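Mornier Board > Home and Hobby > Color and Paint

Topic: Two bright colors on a gray desk, am I asking for trouble?

fernandbriar
February 4, 2020
Hello all, long-time reader and finally making an account because my sister is tired of hearing me talk this over. I am redoing the little room off our kitchen where I pay bills and do my sewing patterns. The desk is staying, and it is a light gray, very plain. The floor is a dark charcoal. I painted the walls an almost-white back in November and I'm happy with them, so that part is done and please don't talk me out of it!

What I want now is color, and the two I keep coming back to are a strong red and a strong green. I have a red lamp from my aunt (I love it more than is reasonable) and I have my eye on a big green chair cushion. My husband took one look at my swatches and said "Christmas," and now I can't unsee it. Has anyone here lived with red and green together in the same small room?

plumbline_683
Your husband is right, sorry. We had a red rug and green curtains in our first apartment and every single visitor made the joke, all year long, even in July. I would keep the lamp and change the cushion to a mustard or a navy. Red and green are opposites on the wheel and they fight each other in a small room.

tansyandrye
I'm going to disagree with plumbline, in a friendly way. What makes it Christmas is a deep pine green next to a berry red, usually with some gold hanging around. Move the green toward grass or lime and it stops feeling like a wreath, at least to my eye. And gray is the kindest thing you can put under two loud colors, so you're halfway there already.
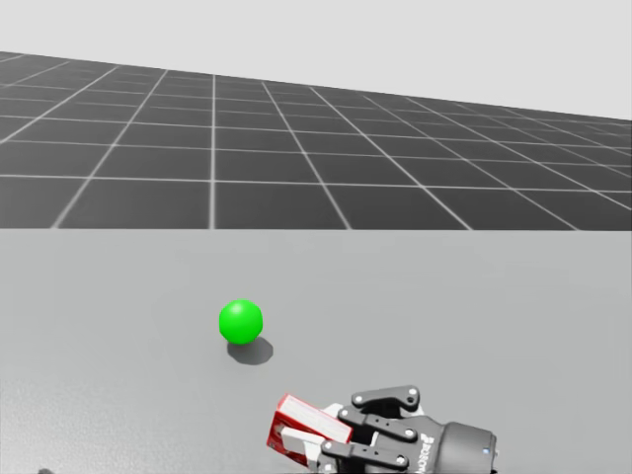 Bright green and red on light gray, dark floor, pale background

The red is the small one, too. I'd do the same in your room and let one of the two be boss. If the cushion is big, keep the lamp the only red thing you own in there, and no red pencil cup, no red picture frames, however cute they are.

plumbline_683
Okay, I will give you that a brighter green is less holiday. I still couldn't sit in a room with it for an entire tax season. Things you can look at for a minute are different from things you look at every evening while you're hunting for a receipt.

oldmillpaints
I mixed paint at a hardware store for 9 years, so take this for what it's worth. Check your bulbs before you buy anything! Under a warm yellow bulb a lime green goes a bit muddy and a red turns almost orange, and people come back in a huff thinking they were sold the wrong can. Look at your cushion fabric at breakfast and again after supper. I once watched a customer go through 10 sample pots for a pantry door, and it was the bulb the whole time.

Also, a dark floor swallows a lot of light. Your near-white walls will help.

fernandbriar
Oh, this is so helpful, thank you! I do have a warm bulb in that lamp, and I never once thought about it. The cushion I was looking at is the Vurkevlow one, in a color they call Nel, and it is much closer to grass than to pine. I ordered a fabric swatch this morning.

tansyandrye
Please report back when the swatch comes. Tape it to the back of the chair for a week if you can stand to.

plumbline_683
And if you hate it, mustard. I will keep saying mustard.

oldmillpaints
Mustard under a warm bulb is a whole other thread.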